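Plolberg gripper comparison

The Plolberg gripper comparison was a long-running bench trial of parallel-jaw grippers and finger pads, carried out on a two-arm tabletop robot setup in the town of Plolberg. It is remembered, among the fairly small circle of people who remember such things, for its patient attention to finger surfaces and for its habit of testing with ordinary household goods. Most gripper testing of the period used machined blocks and cylinders, and the Plolberg group was fond of saying that very few kitchens contain a machined block.

Background

The trial grew out of a smaller question about controllers. The group had bought two arms and wanted to know whether a force-limited controller from Truvico would let them pick up soft things without squashing them. The first weeks went badly, and for a while the controller got the blame. Only after a good deal of swapping parts back and forth did the group come to suspect the fingertips, which were bare metal and tended to let things slide just as the arm began to lift. Turning up the closing force cured the sliding and flattened the bread rolls, and so the question of padding came to take over the whole project.

Work on the comparison proper began in March and went on, with pauses for repairs, until the following autumn. The written summary is dated Nov 15, 2018.

Equipment

Both arms carried parallel grippers, meaning grippers whose two fingers stay square to each other as they open and close. The group looked at 3 gripper bodies in all: one sold by Zatis, one by Altıntaş, and one assembled in-house from spare plates and a hobby servo. The Zatis body closed quickly and was pleasant to mount, though its cable left the housing at an awkward angle and had to be taped back. The Altıntaş body was slower and heavier, and had the better position feedback of the two. The homemade one was kept in the trial mostly out of affection, and did rather better than anyone had a right to expect.

Each body was tried with several coverings on the fingers. These included smooth silicone sheet, ribbed rubber, cork, and a textured foam that came in black strips and could be cut with scissors. Small cameras were mounted at the wrist, looking out past the fingertips, and the view from there was used both for steering the arm and for judging afterward how an object had sat in the grip.

Procedure

A run consisted of picking up an object, holding it clear of the table for 5 seconds, and setting it down again at a marked spot. Every object was tried 9 times with each pairing of gripper and pad, and over the life of the project the group logged 1,340 runs. A run was scored as clean, as a slip (the object moved in the fingers but stayed held), or as a drop. Objects were left in whatever company they happened to have on the table, on the view that a gripper which only works in an open field is of limited use to anybody.

The object list changed as things wore out or were eaten. Rolls of paper, lidded containers, folded cloths and shallow trays stayed on it throughout, along with an assortment of small rounded items chosen for being awkward to hold.

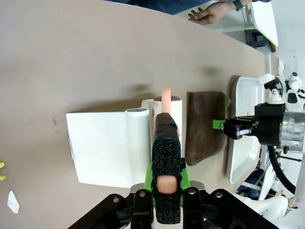 Comments from others who used the same grippers were added to the summary as they came in. Marta wrote that foam had served her well for round things too, but that she would never leave it on for more than a few days, as it takes a set where the object presses and after that the grip wanders to one side. She asked whether the scores had been taken with fresh pads or tired ones. The reply was that pads were changed at the start of each object, though perhaps not as faithfully in the early weeks as later on, and a note to that effect was put in beside the tables.

Findings

The pads made more difference than the gripper bodies did. Foam gave the most clean runs on small cylinders, where it could wrap a little around the curve and spread the load. Ribbed rubber was best on lidded containers. Silicone sheet did very well when it was freshly wiped and poorly once it had picked up dust or crumbs, and the group's advice to keep a damp cloth near the table has been repeated in a number of later write-ups. Cork was dropped partway through – it shed.

Cloths remained difficult for every combination. A folded cloth lying flat offers the fingers very little to close on, and the arms tended either to brush over the top or to push the whole thing along in front of them. The most dependable method was to come down steeply near a fold and pinch, and even this failed around a third of the time with the thicker fabrics.

Among the gripper bodies, Altıntaş came out slightly ahead for fragile objects and Zatis for anything that had to be done briskly. The Truvico controller, having been blamed for so much at the outset, was found to behave quite well with either of them once the padding was sorted out, and the summary includes a short and rather gracious paragraph saying so.

Later use

The scoring sheet outlived the trial and was taken up, with small changes, for a comparison of wrist cameras on the same bench. The middle category, slip, caused some disagreement there, as a very small movement in the fingers was easy to see with one camera and hard to see with another. Later versions of the sheet ask the scorer to write down which camera was used.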